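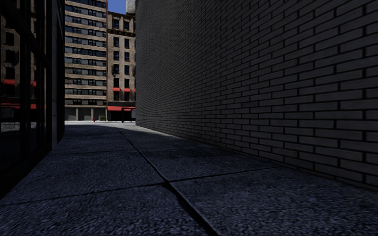 Wirnent Street Pack for Navigation Training

The Wirnent Street Pack is a set of simulated city blocks used to record driving examples for sidewalk robots. An operator steers the simulated robot from a desk, and each run is saved with its camera view, steering commands and position.

Scene content

The pack contains 18 blocks. Narrow alleys in shade open onto sunlit paved areas, with slab seams underfoot, brick walls and mirror-like glass facades beside the route. Small street objects such as fire hydrants serve as goal points.

Included with each license

2,518 recorded runs, reviewed by Zalteo staff
Operator software for up to 3 desks
Export scripts and a labeling guide

Runs average about 300 steps. Failed runs are kept and marked as such, so that customers may include or exclude them during training.

Ordering

Academic licenses are issued per laboratory. Requests received before the end of August are filled under the current price list. Technical questions should be directed to Miyuki Tanabe, Simulation Products.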